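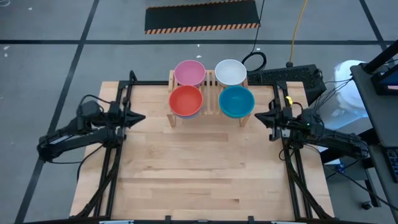 Bowls on a slatted wooden rack, at the end of a butcher-block table.

24 May 2022
By Chiamaka Olatunji

Caring for the things on a home prayer table

Many families in our parish keep a small prayer corner, with a candle, a crucifix and maybe a statue of the saint whose name the oldest child received. After Easter I cleaned ours, and I wrote down what works for me.

Wax on the cloth. Let the wax become fully hard. Put the cloth in the freezer for one hour, then lift the wax with the back of a butter knife. What stays in the threads you can take out with a warm iron and plain brown paper on both sides. Change the paper often. Colored wax can leave a stain, and for this I use a little dish soap before washing.

Brass candle holders. Pour warm water over them until the wax is soft, never boiling water if the holder has a glued felt bottom. Dry at once. I polish only before big feasts – too much polishing takes away the fine lines.

Plaster statues. No water! Use a soft, dry paintbrush and begin from the head. My Saint Anthony lost the paint on one sleeve in April because I was in a hurry with a damp cloth.

Wooden rosaries. Wipe the beads with one drop of olive oil on a cotton cloth, and wipe again with a dry one. Keep the oil away from the cord.

Holy water bottles. Wash an empty bottle with hot water and let it dry with the cap off. If old blessed water must go, pour it in the garden and not in the sink.

Blessed palms. They become dusty and break easily. I keep ours flat behind the crucifix until our parish in Kurnmont collects them for the ashes.

Last updated: 17 days after first posting

Comments (3)

Rosie B.
The freezer worked on my grandmother's lace cloth. Thank you.

T. in Prundwood
Can I use the olive oil on a wooden crucifix also?

Chiamaka Olatunji
Yes, if the wood has no varnish. Try first on the back side.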